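Rerkholm Ceiling Speaker, White, Pair
Home > Wired Audio > In-ceiling > Rerkholm

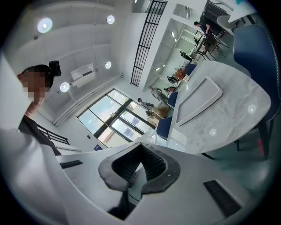
Vsevolod Hnatiuk: put these over a kitchen and a hallway, bass is better than I expected from something this shallow. The clamps are stiff the first time. Wish the paper template was thicker, mine tore.

Thicker template now ships with all new stock. If yours has the old one write to us, we'll mail it free.

Quick rundown
Two-way in-ceiling speaker, sold as a pair. Paintable grille, magnetic, no visible rim once it's up. Tweeter swivels so you can point it at the couch or the table or wherever people sit. For kitchens, hallways, small shops, waiting rooms. Not for saunas. Not for outdoors, even under a porch roof, please stop asking, we have the Bakamer for that.

What's in the box
2 speakers
2 grilles
Cutout template
Paint mask for the drivers (keep it, you will want to repaint someday)
Instruction sheet
Speaker wire NOT included. See Listness wire, sold by the foot.

Specs
Cutout diameter: 200 mm
Impedance: 8 ohm
Warranty: 3 years, parts and labor
Finish: matte white, takes latex or acrylic paint
Terminals: spring type, gold plated, bare wire only

Before you cut
Check for joists and pipes. Drill a small pilot hole, bend a piece of coat hanger wire, push it up and spin it. If it hits something, move over. Cut on the inside of the pencil line. You can always take off more, patching drywall is a pain.
Insulation above is fine, just don't pack it tight against the back of the driver.

Painting
Grille off first. Pull the cloth backing, paint the metal, let it dry overnight, put the cloth back. Thin coats, sprayed. A roller clogs the holes and then you're in there with a pin for an hour. Ask me how I know.

Works with
Any 8 ohm stereo amp. We sell a lot of these with the Hartono mini amp, good match, fits on a closet shelf. Running two pairs off one amp? Check the amp's minimum load first or get a speaker selector. Questions on that go to the support desk, have your amp model ready.

Shipping and returns
In stock. Orders in before 2 p.m. leave same day. Free shipping over $300, otherwise worked out at checkout. Returns OK if the box is complete and the clamps havent been used. Painted grilles can't come back, sorry. Cracked grille on arrival, send a picture before you throw out the carton, the carrier wants to see it.

Stock notes
Black version is out until September. No, we cant hold one for you, but there's an email alert button next to the color picker.
Single replacement grilles are back. Same part fits the older Rerkholm, the one with the screw-on ring, but only if you swap the ring too. Order both togehter and save yourself the second shipping charge.

Related: Listness speaker wire / Hartono mini amp / Bakamer outdoor pair / Rerkholm back box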